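Open day at the Farkovik children's farm, Drindgate

We took our two, aged three and five, to the open day at Farkovik on 08/08/2023. My mother came too, which made it one adult per child with one spare to hold the coats. I would recommend that ratio.

Farkovik is a small hobby farm on the Otana road, 20 minutes past Drindgate. Parking is in the bottom paddock and it was muddy, so bring gumboots for everyone, including yourself. From the gate it is a 500 metre walk up to the sheds. The track is gravel and our light stroller struggled on it. People with three-wheelers were fine.

Entry was $15 a family, cash or card. Feed cups for the goats are extra.

The under-fives area is in the first shed. There were guinea pigs, a pen of lambs and a low bench where the children sit while a helper brings a rabbit to them. Ya-wen Kan runs this part and she is very good with the nervous ones. Our three-year-old would not touch the rabbit, so she let him hold the brush instead, and by the end of the turn he was brushing its back. He talked about it all the way home.

The five-year-old preferred the creek walk, led by Ju-won Seok. Each child gets a net and a white tray. They found water boatmen, a lot of leaf litter and one yabby, which went back in after everyone had looked at it. The walk is meant to take half an hour and took nearly twice that. Nobody was hurried along. Pack a full change of clothes, socks as well.
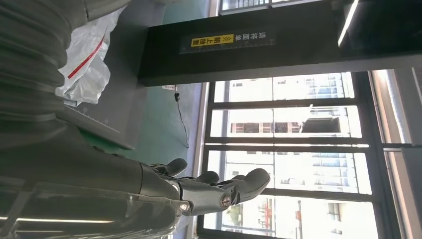
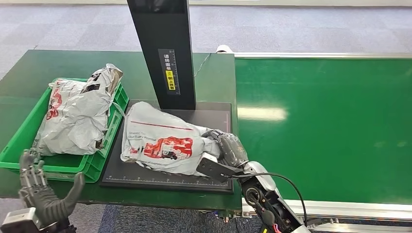 Lunch was a sausage sizzle and a scone table. The queue was long at noon, and we should have gone earlier. There are picnic tables behind the machinery shed with some shade, and we ended up eating there with the Benavides family from kinder, whose youngest fell asleep on the rug. There is a tap for washing hands next to the toilets, but the soap had run out by lunchtime. I'd bring wipes.

The toilets are two portables and one accessible toilet with a change table. The change table was clean when we used it.

After lunch we did the hay bale maze, which is really a short loop with one dead end. Both children went round it until my mother called a halt. The tractor ride was booked out, so if your child has their heart set on it, put your name down at the gate when you arrive. Ours cried about it for a few minutes and then saw the ducks.

I asked at the gate on the way out about numbers and was told they had 600 through last year. It felt busy without being a crush, and we never lost sight of either child.

The next open day is in March. We plan to go again, and we'll book the tractor first.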